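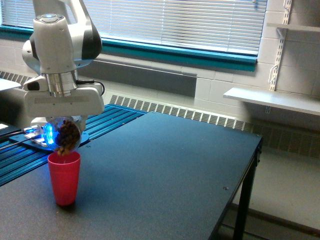

Pouring from the clear cup, red tumbler underneath.

10/04/2026

I slept badly and got up before six, so I had two hours with the tapes before work. I want to write down where we are with the Himance record, because last time I did not write anything and in January I could not remember which version of "Vemport" was the one we liked.

At this moment there are nine pieces. Teodor says seven, because he does not accept the two short ones as pieces. He calls them doors. I like the short ones very much. One of them is only the harmonium from Haugen with the lid half closed, and you hear the pedals more than the notes. If it is a door, then it is a good door and I want it to stay.

"Vemport" exists in three mixes now. The first has too much bass, I hear it also on the small speakers in the kitchen. The second is the one I sent to Halvard Tangen, and he answered with one line: "the voice is standing in another house." He is right. I recorded the voice in the bedroom with the curtains closed and everything else is from the hall, with that long stone echo. For the third mix I played the voice through the old amplifier in the stairway and recorded it again from the floor above. It is better. It is not in the same house yet but it is maybe across the street.

I must decide by the end of the month, because Halvard will cut the master and he has only a few days free before he goes north.

In the afternoon I took the bus to Teodor. He had made pea soup and we ate first and did not talk about music at all, which was pleasant. His daughter has started cello and she played us 33 seconds of something (he timed it, he is that kind of father). She holds the bow like a fishing rod but the tone is already big. I asked if I may record her one day and she said she would think about it.

After that we worked on the long one, the one we still call "Gidimano" although it was only a name on the cassette. I had forgotten where this cassette came from. Teodor remembers that it was in the box with the broken delay unit he bought from a man who was moving. On side A there is a choir practice, very far from the microphone, and somebody coughing. On side B there is almost nothing, hum and then a door and then hum. We use side B. It is 18 minutes long and we slowed it down to half speed, so the door is now a very low sound, like a ship. Everything in the piece waits for this door. I play three notes on the bass before and two after.

We disagreed about the ending. Teodor wants to fade the hum slowly, I want to stop it hard. He says a hard stop is a trick and that everybody did it twenty years ago. I said that a slow fade is a trick too, only people are more used to it. We tried both, and then we tried a stop where the hum goes away but the bass string is still ringing a little, and this was the first one where we both kept quiet afterwards. He wrote "string" on the paper and underlined it. I think it is decided, but with Teodor I am never sure before he has slept on it.

I have to write about my hand also. The left thumb is still stiff in the morning and after one hour of the fretless I feel it up to the elbow. I did not tell Teodor. I played the long slides with more weight from the shoulder, the way the teacher in Haugen showed me when I was nineteen and did not listen. It helps. If it is not better in some weeks I will call the doctor.

We talked a little about the name. Himance was his idea, and when we began it was the name of the two of us. Now I notice that he says it for the record and I say it for the band, and on the sleeve draft it stands there twice and looks like a mistake. He proposed that the record should have no title. I don't like records without title, I never know how to ask for them in the shop. I proposed "Nine Rooms" and he said at once "seven rooms", and we laughed, and then we were a bit annoyed — both of us, I think.

The sleeve itself is nearly ready. Gray paper, dark green text, no picture. I want the names of the pieces on the back and he wants them on a loose sheet inside. A loose sheet is always lost. I still have the sleeve of one record I bought in school and the sheet has been gone since the first summer, and I do not know until today what the songs are called.

On the bus home I listened to the third "Vemport" mix with the cheap earphones. There is a click in the left channel just after the second verse, I think from a bad edit. Also the breath before "and the boats" is too loud, I sound like somebody who has run up the stairs. I must look at both tomorrow before I send anything.

Then I listened to the harmonium door again, and a third time when the bus was standing at the bridge. I am not going to give up this one.

To do: find the click. Lower the breath. Write to Halvard and ask if he wants the files with or without the spaces between. New strings, not the flat ones. Give Teodor back his soup pot, it is the second one I have here now.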